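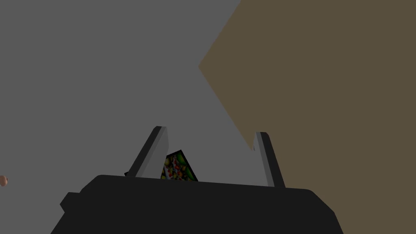 黑色夹爪，渲染图

首页 教程 吉他 录音 混音 现场 投稿

在家录重型节奏吉他：双轨怎么录才整齐

10月9日 分享 29 评论 7

重型音乐里的节奏吉他很少只录一遍。同一段riff弹两遍，一左一右摆开，中间留给鼓、贝斯和人声，墙一样的厚度就出来了。复制一轨再平移几毫秒得不到同样的效果，合成单声道以后还会互相抵消，声音发空。所以要老老实实弹两遍。

下面用的例子是Vultano乐队一首小样的主歌，速度104，七弦吉他，掌闷为主。声卡、宿主软件用哪家的都行，步骤一样。

一、录之前

换新弦，至少提前一晚换好，拉几下再调，让它稳定下来。旧弦的低音弦泛音少，失真一开就糊成一团，后期救不回来。

调音要按你真正的弹奏力度来调。低音弦拨得重，起音那一下音高会偏高，轻轻拨着调准了，正式弹还是偏。用录音时的拨片、录音时的力度，看调音器在起音之后稳定下来的位置。每录完一遍重新看一次调音器。

八度音准也检查一下。十二品泛音和十二品按音对不上，高把位的和弦就和低把位打架，两轨叠起来更明显。

琴颈后面的空弦段、弹簧舱，都可能在急停的时候嗡嗡响。上弦枕后面绑一条发带，弹簧里塞一小块海绵。

二、接线和电平

吉他插声卡的高阻输入，按全曲最重的那一段弹，峰值停在负十二分贝附近就够了。不用往零推。干信号一定要留一份，音箱模拟挂在轨道上做监听，不要录死。以后想换音色，或者拿去做reamp，都靠这份干信号。

缓冲区开到128或者更低。延迟大了，手会不自觉地抢拍，录完看波形整条都靠前。

三、失真量

监听时觉得刚好的失真，双轨叠起来就多了。单轨听着稍微有点干、有点单薄，两轨一开正合适。先把增益旋钮往回拧一格，再录一小段两轨试听，比较掌闷的颗粒感。颗粒之间能听见空隙就对了。

音箱模拟前面放一个过载，增益拧到底关掉，音量开大，音色放中间。它的作用是收紧低频。噪声门放在过载前面，门限调到停手时刚好关死，长音尾巴不被切断为止。

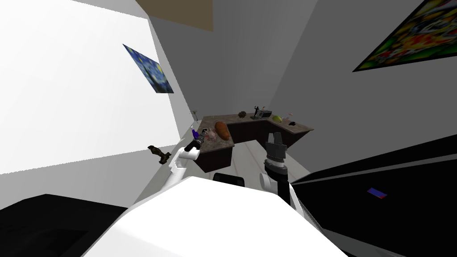 Satish Bajpai留言：我一直把噪声门放在音箱头后面，急停还是拖一截尾巴。换到过载前面以后干净多了，但是慢歌的长音会断，现在我是主歌开、副歌关，用自动化画的。

这个办法可以用。也可以前后各放一个，两个门限都放松一点。

四、左轨

先做一条节拍轨。光有节拍器不够，最好把鼓写进去，哪怕只有底鼓和军鼓。底鼓跟着riff走的曲子，吉他手听着底鼓弹，比听“嘀嗒”准得多。

整段太长就拆开录。这段主歌我按4小节一句来录，每句录到满意再往下走。接缝选在急停后面的空拍，不要选在长音中间。录下一句时从前一句的最后一小节开始跟着弹，手是热的，接过去力度才一致。

每句录完，把监听里的失真关掉，听一遍干信号。干信号里拨弦快慢不匀、左手换把带出的杂音都藏不住。下拨就全部下拨，别前半句下拨，后半句手酸了改成交替，两种拨法的起音不一样。

五、右轨

左轨完全定下来再录右轨。录的时候把左轨音量压低，或者干脆静音，只听鼓。很多人习惯跟着左轨弹，结果左轨哪里慢了一点，右轨也跟着慢，再加上自己的反应时间，越来越散。弹完再把两轨一起放出来核对。

声像拉到最左和最右。留在中间七八成的位置也有人用，重型音乐里那样容易和人声挤。

右轨可以换一把琴，或者换一个箱体脉冲，两边差别会更大，听感更宽。差别不要大过头，一边亮一边闷的话，整首歌会往亮的那边歪。Clikden的那张小样就是左右用了同一套音箱头，只换箱体，效果很稳。

六、对齐

弹得再准也会有几个音散开。把两轨放大，只看掌闷的起音，和底鼓的起点比。差得明显的切开，往前或往后挪，接口做短淡化。长和弦不用动，那点不齐正是宽度的来源。

一句里要挪的音超过一半，就别修了，重弹。修的时间够弹好几遍。

急停要单独处理：两轨在同一个位置切断，淡出留几毫秒，后面完全静音。这一步做不做，听感差得很多。

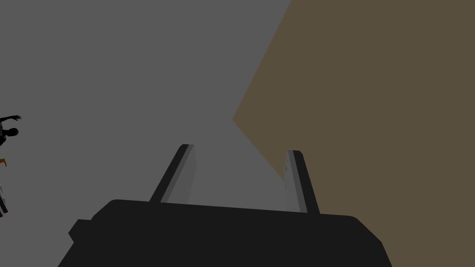 按Prapai Chareonsuk的说法，急停处如果连贝斯也一起切，空出来的那一下才真正干净，只切吉他，低频还在后面拖着，听起来像没切。

贝斯确实要一起看。我的顺序是先切两轨吉他，再切贝斯，最后看镲片的余音要不要留。镲一般留着，不然像断电。

七、要不要四轨

速度慢、和弦长的段落，可以每边两轨，一共四轨。外侧两轨用主音色，内侧两轨增益再小一点，音量低几个分贝。速度快、十六分音符密集的riff，两轨就够，四轨反而把起音抹平了。Plivedden的副歌录过四轨，主歌留两轨，进副歌的时候自然就变大，不用推总音量。

八、粗混时的几刀

两轨送到一条总线上处理。高通从80赫兹往上试，听到贝斯清楚为止。低通从10千赫往下试，刺耳的沙沙声没了就停。掌闷那一下轰的低频在100到200赫兹之间，用多段压缩只压这一段，静态均衡切掉的话，长和弦会跟着变瘦。

最后切到单声道听一遍。吉他音量会小一些，属于正常；如果有哪个音突然不见了，回去看那里两轨是不是用了同一次录音。

导出的时候干信号和带音色的各存一份，文件名写上曲名、速度、左右和调弦。

上一篇：七弦吉他换弦与弦距调整
下一篇：给失真贝斯分频

喜欢 104 收藏 29 转发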